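## October, 09:40: tournament clock and blind structure, build for Drindbridge

Carried over from the last entry: the Jovix clock still drops a level when the break timer and the level timer expire in the same second. Reproduced it on the bench with levels shortened to 2 minutes. The break gets logged, the next level starts, then the break's end event advances it again. Players would go from 300/600 straight to 500/1000 with no 400/800.

Patched by holding the level index in one place and having the break handler read it. Full accelerated run overnight, no skips. Leave the old handler commented out until the Drindbridge event is over.

### Structure

Starting stack stays at 300 big blinds. Pollia asked for a big blind ante from level 4. Simulated both versions with the same seeds, 1000 runs each. The version without the ante runs long at the final table, mostly heads-up. Going with the ante.

- Ante equals the big blind and is posted before the blind. If a short stack can't cover both, the ante comes first. The rules sheet had this the other way round in one paragraph. Corrected.
- Ante does not shrink as the table gets short. Kang's older sheet halves it at four-handed; ignore that column.
- Color-up of the 25s moves to the second break.

### Payout table

Prize pool in the test case was set to 1865 to force awkward rounding. The old script rounded every place up to the nearest 5 and overpaid the pool. New rule: round down from second place on, remainder to first. Checked against a hand calculation and the totals match.
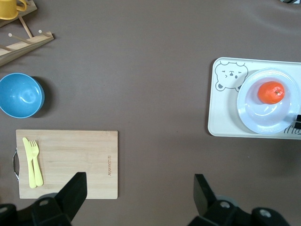

### Open items

1. Seat redraw at two tables. The script balances by count but ignores the button, so a player can post the big blind twice running. Needs the position of the incoming seat relative to the button.
2. Display font for the ante line is too small at the back of a long room. Try the same size as the blinds.
3. Log file has no entry for a paused clock. Add pause and resume with the remaining seconds.
4. Print the corrected rules sheet and pull the old one from the dealer folder.

14:15. Item 3 done. Pause and resume both write to the log, remaining time is right after a restart. Item 1 next.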